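Grundarside G2 핸드헬드 그리퍼 세트 (양손용)

모방학습 데이터 수집용 수동 그리퍼 2기 구성
제조: Grundarside
국내 공급: Jitonholm
품목 번호: GR-G2-1050
페이지 수정일: 2020년 7월 26일

제품 개요

G2는 사람이 양손에 하나씩 쥐고 작업하면서 손동작과 집게 벌림 정도를 함께 기록하는 수동식 그리퍼입니다. 로봇 팔 없이 시연 데이터를 모을 수 있고, 같은 형상의 핑거를 로봇 팔 끝단에 장착하면 수집한 동작을 그대로 재생하거나 학습용으로 쓸 수 있습니다. 원격조종 장치처럼 팔을 고정해 둘 공간이 필요하지 않아 책상, 주방 조리대, 선반 앞 등 일반 작업 장소에서 바로 사용할 수 있습니다.

본 세트는 왼손용과 오른손용 각 1기로 구성됩니다. 단품 구매도 가능하지만, 양손 작업을 기록할 계획이라면 세트 구매를 권장합니다. 세트 제품은 출고 전에 두 기의 시간 동기와 핑거 영점을 맞춘 상태로 발송됩니다.

주요 사양

구동 방식: 수동 트리거, 스프링 복귀
핑거: 검정색 평행 개폐형, 교체식
패드: 주황색 골 무늬 연질 패드, 교체식
개폐량 측정: 핑거 부착 정사각 흑백 마커를 카메라로 인식
카메라: 본체 장착, 어안 렌즈
본체 중량: 964 g (1기, 카메라 포함, 케이블 제외)
케이블 길이: 3000 mm
연결: USB 3.0
보관: 전용 하드 케이스

핑거와 패드

핑거는 얇은 물체의 가장자리를 집을 수 있도록 끝부분을 좁게 만들었습니다. 핑거마다 흑백 마커가 한 장씩 붙어 있으며, 기록 소프트웨어가 두 마커 사이의 거리로 집게가 벌어진 정도를 계산합니다. 별도의 엔코더가 없으므로 마커가 긁히거나 오염되면 측정값이 튈 수 있습니다. 여분 마커 시트가 세트에 포함되어 있습니다.

패드는 골이 파인 연질 소재입니다. 둥근 손잡이나 매끄러운 플라스틱을 잡을 때 미끄러짐이 줄어듭니다. 매끈한 패드를 쓰던 기존 G1 사용자는 핑거 나사 규격이 같으므로 패드만 따로 구입해 교체할 수 있습니다. 다만 G1 핑거에 G2 패드를 끼우면 완전히 닫았을 때의 영점이 달라지므로 교체 후 반드시 다시 보정해야 합니다.

양손 작업

한 손으로 물체를 받치고 다른 손으로 도구를 움직이는 작업은 단일 그리퍼로 기록하기 어렵습니다. G2 세트는 두 기의 영상과 자세를 하나의 시간축에 저장하므로, 쓰레받기와 손잡이 달린 도구를 각각 잡는 탁상 정리, 용기를 잡고 뚜껑 열기, 천 양쪽 끝을 맞잡아 접기 같은 작업에 적합합니다.

탁상 정리 작업에서는 흰색 손잡이를 한쪽 그리퍼의 두 핑거로 물고, 반대쪽 그리퍼로 쓰레받기의 목 부분을 잡습니다. 본체 카메라 시야에는 손잡이와 핑거 마커뿐 아니라 쓰레받기에 담긴 파란색과 주황색 조각, 테이블 위의 종이컵, 상대편 그리퍼까지 함께 들어옵니다.

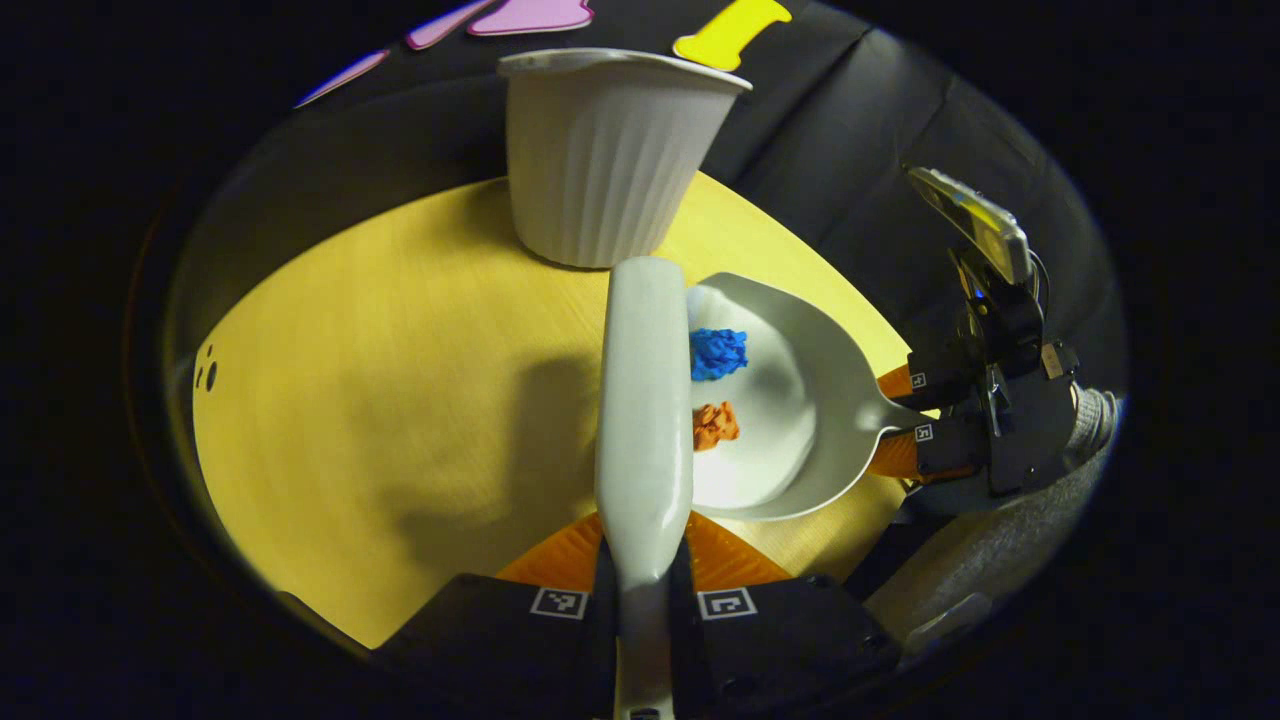

기록 소프트웨어

세트에는 기록 프로그램 Lundow의 사용권 1석이 포함됩니다. Lundow는 두 기의 영상을 나란히 표시하고, 시연 한 회를 한 파일로 저장합니다. 녹화 시작과 종료는 키보드 또는 별매 발판 스위치로 할 수 있습니다.

저장 후에는 회차별로 마커 인식률과 자세 추정 성공 여부가 표시됩니다. 기준에 미달한 회차는 목록에서 회색으로 바뀌고 내보내기에서 기본 제외됩니다. 기준값은 설정 메뉴에서 바꿀 수 있습니다. 작업 이름, 작업자 번호, 물체 목록은 직접 입력하며, 한 번 입력한 값은 다음 회차에 이어집니다.

운영체제는 우분투 18.04를 지원합니다. 윈도우용은 보기 전용이며 녹화 기능이 없습니다. 메뉴는 한국어와 영어로 제공되지만 오류 메시지 일부는 영어로만 나옵니다.

사용 전 준비

1. 카메라 렌즈와 핑거 마커를 마른 극세사 천으로 닦습니다.
2. 두 기를 같은 컴퓨터의 서로 다른 USB 3.0 포트에 연결합니다. 허브 사용 시 프레임 누락이 생길 수 있습니다.
3. Lundow를 실행하고 왼손과 오른손 장치가 맞게 표시되는지 확인합니다.
4. 핑거를 완전히 벌렸다가 완전히 닫는 동작을 다섯 번 반복해 영점을 맞춥니다.
5. 작업 공간을 천천히 한 바퀴 훑어 지도를 만듭니다. 무늬 없는 흰 벽만 보이는 곳에서는 자세 추정이 불안정하므로 배경에 물건을 몇 개 두십시오.
6. 짧은 시험 녹화를 한 뒤 인식률을 확인합니다.

사용 시 주의사항

핑거 마커가 물체나 옷소매에 가려지지 않도록 하십시오. 짧은 가림은 앞뒤 값으로 보간되지만 긴 가림은 해당 회차가 제외될 수 있습니다.

케이블은 팔 바깥쪽으로 돌려 고정합니다. 양손을 교차하는 작업에서는 케이블이 상대편 그리퍼에 걸릴 수 있으니 동봉된 벨크로 밴드를 사용하십시오.

본 제품은 방수 제품이 아닙니다. 물이나 기름이 묻는 작업에는 별매 방수 커버를 씌우고, 커버를 씌운 상태에서 영점을 다시 맞추십시오. 패드는 중성세제로 씻을 수 있으나 알코올로 닦으면 표면이 굳습니다.

장시간 사용하면 손목에 부담이 갑니다. 한 작업자가 연속으로 녹화할 때는 중간에 쉬는 시간을 두십시오.

구성품

G2 그리퍼 본체 왼손용 1, 오른손용 1
USB 케이블 2
여분 패드 2쌍
여분 마커 시트 1
벨크로 밴드 4
육각 렌치 1
보정판 1
Lundow 사용권 카드 1
하드 케이스 1

별매품

발판 스위치
방수 커버 (2매입)
로봇 장착용 어댑터 플레이트
Verstraete 작업대 클램프: 미사용 시 그리퍼를 책상 가장자리에 걸어 두는 거치대

자주 묻는 내용

로봇 팔에 바로 달 수 있습니까?
본체는 손으로 쥐는 용도이며 모터가 없습니다. 핑거와 카메라 브래킷은 분리하여 어댑터 플레이트에 옮겨 달 수 있습니다. 전동 그리퍼는 별도로 준비해야 합니다.

왼손용만 고장 난 경우 한쪽만 교체할 수 있습니까?
가능합니다. 교체품을 받은 뒤 동봉된 보정판으로 두 기의 상대 위치를 다시 맞추면 됩니다. 절차는 설명서 5장에 있습니다.

다른 기록 프로그램을 쓸 수 있습니까?
영상은 일반 USB 카메라로 인식됩니다. 마커 규격과 카메라 보정값은 구매 후 자료실에서 내려받을 수 있습니다. 타사 프로그램의 설치와 설정은 지원하지 않습니다.

대여가 됩니까?
교육기관과 연구기관에 한해 월 단위로 대여합니다. 대여품에는 여분 패드가 포함되지 않습니다.

보증 및 배송

보증 기간은 출고일부터 1년입니다. 패드, 마커 시트, 벨크로 밴드는 소모품으로 보증에서 제외됩니다. 낙하로 카메라 브래킷이 휜 경우는 유상 수리 대상이며, 수리 후 재보정 비용이 포함된 견적을 먼저 보내 드립니다.

재고가 있는 경우 결제 확인 후 영업일 기준 3일 이내에 발송합니다. 재고가 없으면 제조사 입고 일정에 맞춰 안내합니다. 지난 1월 이전에 출고된 G2는 케이블 고정 클립이 없는 초기형이며, 클립은 요청 시 무상으로 보내 드립니다.

견적서와 대여 신청은 Jitonholm 제품 문의란에 품목 번호와 수량을 적어 접수해 주십시오.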